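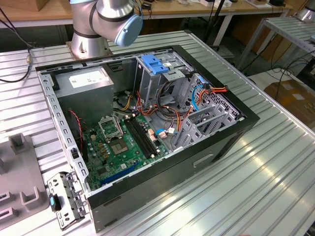 Rekha says a case this old isn't worth opening, and I should sell it for parts. Maybe. She also said that about the toaster.

Search diary Go

I doubt the seller's word more than hers. "Only needs memory," he wrote. The processor socket is empty too.

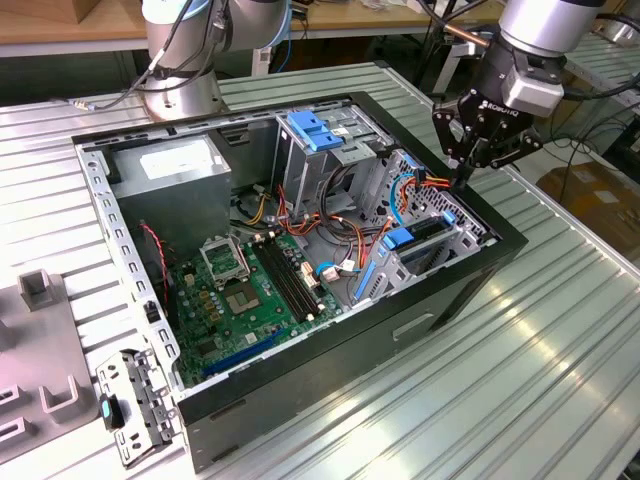
Rekha Rana

is who I'll owe 50 dollars if it never boots. Both memory slots there, cables everywhere. March, and I'm no further along.

Recent entries
The Fondby shelf
Kerero, again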